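Found Footage Horror at Home: Your Questions, Answered Grumpily

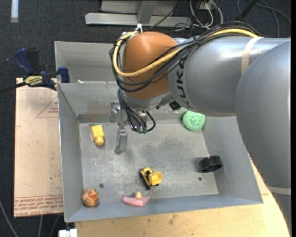
A KUKA arm over a metal bin of small toys.

Updated 04/12/2021

Is Stallel really made from recovered tapes?
No. The opening card says so, and so does the packaging, and so did every found footage movie before it. It has a script, a lighting crew and an editor who knew where to cut. Enjoy it as fiction.

So why do you recommend it?
I recommend the first 40 minutes. They're slow, and the dull family dinners do more for the fear than anything with teeth. After that the makers lose their nerve and start explaining the ghost, complete with a drawing of the well. I like it less each time I see it.

Which cut should I watch?
There are three. The theatrical cut is fine. The "unrated" cut adds swearing. The director's cut adds a prologue in a church that gives away who is dead, and I can't think why anyone wanted it back.

Is the Perach box set worth the money?
Depends what you think you're buying. The restoration is a restoration of something shot to look terrible on purpose, so don't expect much. You get 2 commentary tracks, and on one of them people mostly talk about the catering. The booklet essay claims the movie "invented" the fake news broadcast. It didn't. Radio was doing that long before television got hold of it.

Do I need to see Fetiron first?
The fan sites say yes. I say the link between the two is one street name and a lot of wishful thinking. Fetiron is a decent little haunted factory picture and stands up fine alone.

Did people faint at the first screening?
I've looked for any report of this from the time and found none. The story shows up in the ad campaign, then gets repeated in reviews until it sounds like history. If you have a clipping, send it — I'd be happy to be wrong.

What about the Sisodia remake?
It was announced, then announced again with a different writer. I'll believe it when there's a trailer.

Is it too scary for kids?
The rating board didn't think so, but I would hold off. The scene with the baby monitor is nasty, and there's a death by drowning near the end.

How do you score these things?
Out of 10, by mood. Stallel gets a 7. Readers keep asking me to raise it, usually right after buying the box set.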